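Chapter 3
Irregular Stone Paving and Walling

3.1 Scope of the chapter

Chapter 2 dealt with cut stone, in which every unit has square corners and a known height. This chapter covers stone that is laid as it comes from the quarry or field, with little or no dressing. The main uses are flagstone floors and mortared rubble walls. Dry stone walling is left to Chapter 5.

By the end of the chapter the reader should be able to select stone for a given use, estimate the quantity needed, set out a joint pattern, and recognize the common faults of bonding and pointing.

3.2 Terms

A flag is a flat stone whose thickness is small compared with its face. A bed is the layer on which the flag rests. A joint is the gap between neighboring stones, whether or not it is filled. Random paving has no repeated unit and no continuous joint line. A running joint is a straight or nearly straight joint that passes more than three stones, and it is treated as a fault in all random work.

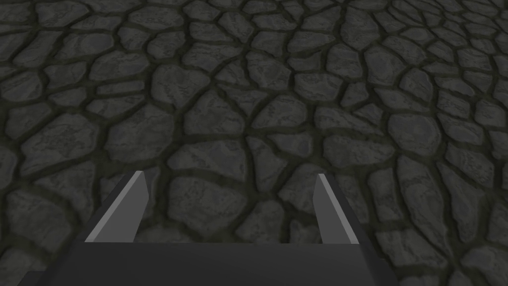
Thickness governs the choice of bed. Flags of even thickness may be set on a screeded mortar bed. Flags that vary must be bedded one at a time, and the bed is made up under each stone until its face meets the line. In the Rillholm courtyard, used as the worked case in Section 3.6, flags of up to 60 mm were laid beside much thinner ones, and the labor for bedding exceeded the labor for cutting.

Joint width should be held as steady as the stone allows. Wide joints shrink and crack. Very narrow joints cannot be packed to full depth, and water collects in the void beneath the surface.

3.3 Rubble walls on a curve

A curved wall in rubble needs smaller stones than a straight one. A long stone set on a tight curve leaves its ends proud of the face or its middle set back from it. The usual remedy is to turn long stones inward, as headers, and to show the short end. The Wurberg cistern, with 3147 stones recorded in its inner face, follows this practice throughout.

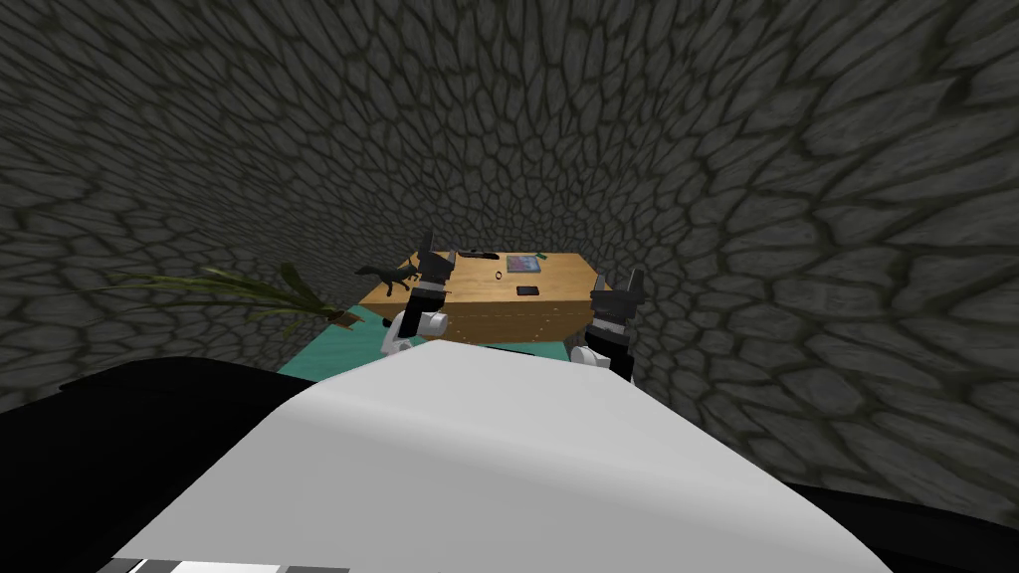 Jucélia Bragança objects that the rule is stated too strictly, and that on a wide curve a mason may use long stones freely if the face is left rough. The objection is fair for radii well above those considered in this section. For tighter work the rule stands, and Table 3.2 gives the longest permitted face for each radius.

Mortar for curved work is mixed slightly stiffer than for straight work. Joints are raked back while the mortar is still green and pointed in a second operation.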